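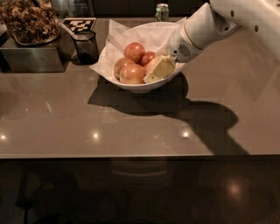
Figure 2. Bowl of fruit lined with a white paper napkin, on a taupe-grey countertop.

4. Rebuys, and why people take them

4.1 What I was after

By this point in the project I had a decent picture of who comes to a charity poker night and how long they stay. What I didn't have was any real feel for the rebuy. If you've never played one of these evenings, the idea is simple enough: you lose all your chips, you pay again, you get a fresh stack and the extra money goes to the cause. So a rebuy is partly a donation and partly a second go at winning, and I wanted to know which of the two people had in their heads when they reached for their wallet.

Most of the work I'd read before starting treats the two as the same thing. The organiser sees one more payment in the tin and that is the end of it. I can see the appeal (it makes the sums very easy!), but having sat at a lot of these tables myself I had my doubts. People say "well, it's for charity" in a very particular tone of voice just after they've lost with two pairs, and I don't think the tone is pure generosity.

4.2 The evenings and the players

All the data in this section come from the Malon league, which runs its games in the back half of a snooker club and gives the whole rebuy pot away. There were 211 players over the season and 207 of them filled in the form, a response I was frankly thrilled with. The four who didn't had left before I got to their table. Everyone began with 100 chips, rebuys bought another 100, and the rebuy period closed at nine in the evening, whatever state the game was in.

Between them the players took 343 rebuys. Each was logged on Sikeo, the scoring app the league already used, which saved me from wandering about with a clipboard and putting people off their game. The app stores the time of the rebuy and the table, and I matched these against the forms by seat number. Kenji Tran did the matching a second time without looking at mine, and where we disagreed we went back to the log together. The disagreements nearly all came from players who had swapped seats to sit next to a friend and forgotten to say so.

4.3 Sorting the reasons

The form asked one open question about rebuys: "What made you buy back in?" I left plenty of space under it, and people used it. I had one answer that ran up the margin and over the page, mostly on the subject of a flush that didn't arrive.

To sort the answers I started with the Okafor scheme, which has one box for giving, one for winning and one for company. The first two worked nicely. The third gave me trouble from the off, as it lumps together "my husband was still in" and "I didn't want to sit at the bar on my own", and those felt to me like quite different evenings. I split the box in two and called the halves staying with and staying out of. They're ugly labels, but I've got used to them and the reader will too, I hope.

Plenty of answers fitted more than one box. Where that happened I counted the reason given first and kept the others in a separate column. I did try it the other way round, with every reason counted equally, and the order of the boxes didn't change, so I've stuck with the simpler version here.

4.4 What came out

Winning was the reason given most often by players on their first rebuy. I had expected giving to come top, given the posters on the wall and the speech at the start, and it came third. In between was staying with, which turned up again and again among people who had arrived as a couple or a group from work. Giving only climbed to the top among those on their third rebuy or later, and I'm still in two minds about that. One reading is that the generous players are simply the ones who keep paying. Another is that by the third time you need a better story to tell yourself, and charity is sitting right there. My form can't separate the two, and I wouldn't trust anybody's memory of it by the next morning either.

The timing was clearer. Rebuys bunched up in the last stretch before nine, and the bunching was strongest at tables where the dealer called out the time. The February game had no call at all, the dealer having lost her voice, and its rebuys were spread far more evenly through the evening. One game is one game, so please don't hang too much on it.

4.5 A note on Vusov's correction

Readers who know this area will ask why I haven't applied Vusov's correction for repeat players. I did run it. It assumes that a person's reasons hold steady from one evening to the next, and my regulars changed theirs constantly, sometimes between one rebuy and another on the same night. With that assumption gone I couldn't see what the corrected figures would be telling me, so the plain counts are used from here on and the seating question is picked up in Section 5.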